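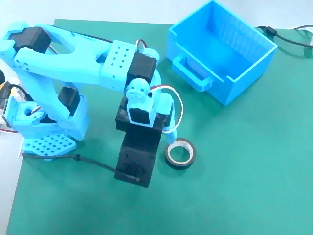
A roll of black tape on a work mat, with an open light blue bin nearby. Photo: Stukevau Workshops

Stukevau moves bench supplies into open bins

14 May 2019
By Dilruba Sarkar

Stukevau Workshops has begun fitting its benches with large green mats and open-topped blue bins under a new storage rule that covers tape, wire and other small supplies. The rule applies to all 193 benches at the Shenoy Street site and took effect this week, the company said.

Under the rule, each bench has a single mat and a single bin. Supplies in use may stay on the mat during a job. When the job ends, they go into the bin, and the bin stays at the bench for the next shift. Hand tools are handled separately and go back to the wall racks.

Dirceu Furtado, who manages the site, said the change followed a stock check in April. The check turned up 513 partly used rolls of tape in drawers, on shelves and in coat lockers, while new rolls were still being ordered every month.

"We had plenty of tape in the building," Furtado said. "It was in places where the next person on the bench wouldn't look."

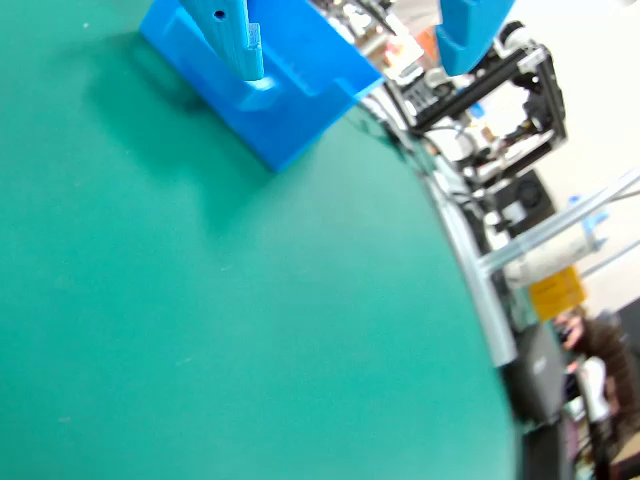
The mats are a plain matte type with no printed grid. Furtado said a grid had been considered and dropped, as most layout work at the site is done on separate boards. Mats are to be wiped at the end of each shift and replaced when a cut goes through to the underside.

The bins have no lids. An earlier plan called for a lidded box from the supplier Kulier, and sample boxes were placed in the assembly room for a month. Staff tended to leave the lids off and stack things on top of them, according to a notice sent to bench users, and the order was changed to the open version before delivery.

Each bin is meant to hold what one bench needs for a day. Spare stock remains in the supply room on the ground floor, where a roll is signed out only when an old one is handed in. The core of the used roll is enough.

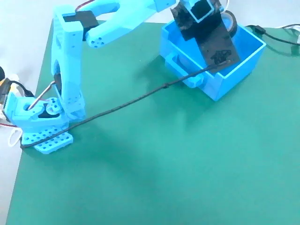
An open blue box on a dark green work mat, which covers most of the white tabletop. Photo: Stukevau Workshops

Mohandas Kurian, the shift lead in assembly, said placement was left to the person at the bench. The written rule says only that the bin must sit on the mat and must not block the front edge. Loose blades, solvents and food are not allowed in it.

"Tape can go in flat or on its side," Kurian said. "I check that it's in there, and I check that the end is folded over."

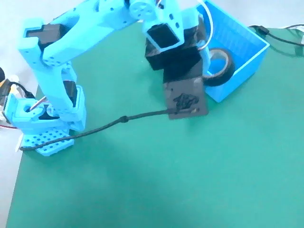
Benches shared by more than one team will keep the same layout, with a card listing the contents taped to the underside of the shelf. Teams that need wider rolls can ask for a second bin, subject to approval by the shift lead.

The company has ordered 1,000 bins in total, with the remainder going to its packing hall and to a second site later in the year. It did not give the cost of the order. A review of tape use is planned after the first full quarter.

Related items
Shenoy Street supply room changes sign-out hours
Packing hall to close 2 loading doors for repairs
Kulier adds shallow tray to storage line

Last updated: 4:40 p.m.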